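BRILSTEAD, 09/06/2018 - Claretti, the interior door and trim supplier, today announced that it will open a showroom in Brilstead in April. The site will carry 241 door and frame styles and employ 4 full-time fitters.
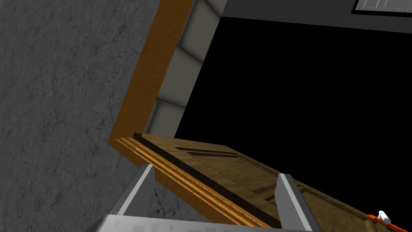

Wood door frame beside pale square tile.

"Homeowners in this area have waited weeks for a simple replacement door," said Qiuyue Ding, managing director of Claretti. "We intend to shorten that wait considerably."

Stock will be delivered from the company's Brokurier warehouse. Orders placed before noon 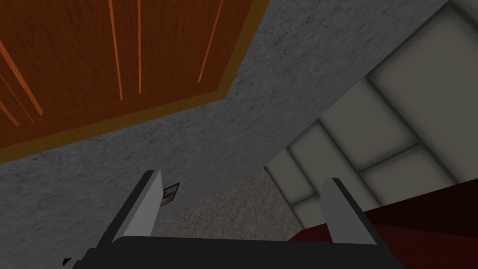 will leave the warehouse the same day, and customers may collect them in person at no charge. Jianhua Tan has been appointed showroom manager.

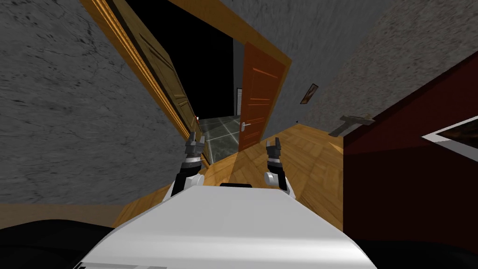 Will existing Claretti warranties be honored in Brilstead?
All current warranties remain in force and may be presented at the new showroom with the original receipt.

Media contact: Hanyu Tang, Claretti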